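Stop folding on the bed

Fold on a table. A real wooden one, hard top, nothing soft under the cloth. I've been saying it since December and my family is tired of me, fine.

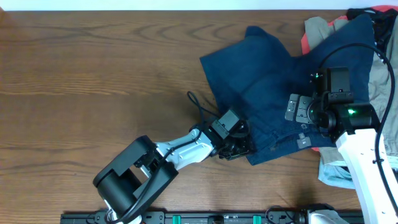 Niilo Juntunen
Jan 11, 2025

Jeans are the test case. On a mattress they sag, the legs twist, you end up with a lump and you call it folded. On wood you can push the seam flat and it stays put. Same with towels. Same with those thin shirts that slide everywhere.

People in Dustonton pay 85 dollars for a closet organizer, then stuff it with lumps. My neighbor bought 2. The lumps are still lumps.

And yes, the heap. Leave the heap on the table too, off to one side. A basket on the floor means bending for every sock, and after
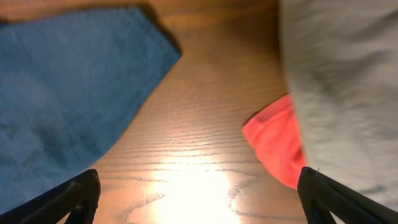
twenty minutes your back quits before the laundry does. Leave bare wood in the middle, thats your work space. Don't let the pile creep into it. Mine creeps.

The other complaint I get: but we eat there. So wipe it. Takes a minute. We ate at ours in Idanwood for years and folded on it every week, never once found a sock in teh soup.

Beds are for sleeping. Go clear the table.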